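Guest Reviews and Room Choice at the Nalwood
Hospitality Management, Term Project Report
Yulan Wei
Apr 5, 2023

Background
The Nalwood is a small hotel two streets back from the harbor in Hellberg. It has 22 rooms on three floors, a breakfast room and no restaurant. The owners wanted to know why the rooms facing the courtyard are harder to sell than the ones facing the street, even though they are quieter and cost the same. I was given access to the written guest reviews from last August, the busiest month.

Method
I read 77 reviews and sorted them by room side, length of stay and main complaint. Reviews that did not mention the room at all were set aside but kept for the breakfast section. Booking records came from Flideo, the reservation system the hotel uses. I entered everything in a spreadsheet and checked each entry a second time - a few had been filed under the wrong room after guests moved during their stay.

Two members of the front desk staff also answered a short list of questions. Their answers are used only where they match something in the reviews.

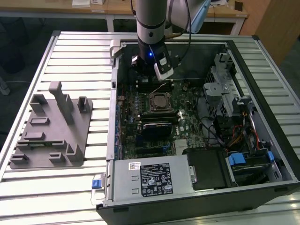
Results
Street rooms were praised for light and for the view of the old customs house. Noise came up often, mostly from deliveries before 7 a.m. Courtyard guests slept well but wrote that the room was darker than they expected. Several said the photos on the booking page showed a street room.

About 75 percent of the guests who asked to change rooms were on the courtyard side. Most asked within an hour of check-in.

Breakfast was rated well by both groups. The one repeated request was for an earlier start on ferry days.

Recommendations
List the two room types separately, with their own photos and names. Put "quiet side" in the courtyard description. Add a second lamp near the desk in each courtyard room. Cai (2019), from the course reader, suggests a small price difference between views, but the owners would rather try the new listings first.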